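Play food sandwich set: how do you store it so the kid puts it back?

Posted by Catalina Urrutia in Toys and Playrooms
Nov 24, 2021

My daughter's toy sandwich set came in a cardboard box that lasted until lunch. Since then the lettuce has lived in the couch, the bread in my boots, and I have stepped on every other ingredient in the dark. Is there a storage system a three-year-old will use, or do I just accept a life of finding cheese? We have a pink plate and a white table, and very little floor left.

2 replies

Vittoria Ruggiero
14 points

Get a clear container and keep it on the table next to the plate. A toy bin is where small food goes to disappear. Ours is a rectangular plastic one with a ridged bottom, and the rule is that everything is either in the container or on the plate. My son can recite this rule. He recites it while holding a tomato in the bathroom.

How we run it:

Start with the container full and the plate empty.

Build the sandwich on the plate, one layer at a time. When the container is empty, the sandwich is done and lunch is served. You will be asked to eat it. Commit to the role.

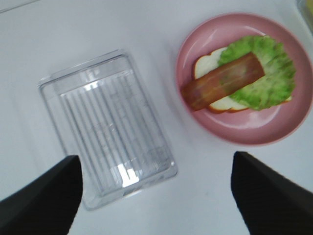 Take it apart straight into the container. Stand the pieces up on their edges if they'll stay, like files in a drawer. Lying flat, the thin ones hide under the thick ones and you get accused of losing the ham.

Don't bother with a lid. I bought one with a lid and became the lid's full-time employee.

Batard
3 points

We just use a shoebox.

Catalina Urrutia (original poster)

Thanks, Vittoria. I tried it this week with a container from the kitchen and it's mostly working. The standing-up part was a hit, and she now calls it "parking." She does insist on starting with bread and lettuce before anything else is allowed out, and there was a long negotiation when I went for the bread twice in a row. Apparently that's a different sandwich.

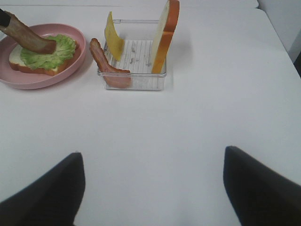 Lettuce on, the rest still parked in the container.

Cleanup is down to one reminder, or two if she's tired - I'm counting that as a win. The couch did give up one more piece of lettuce on Saturday, so we may have a spare.

Batard, I have seen what happens to a shoebox in this house, but I admire your confidence.

Marked as solved by the original poster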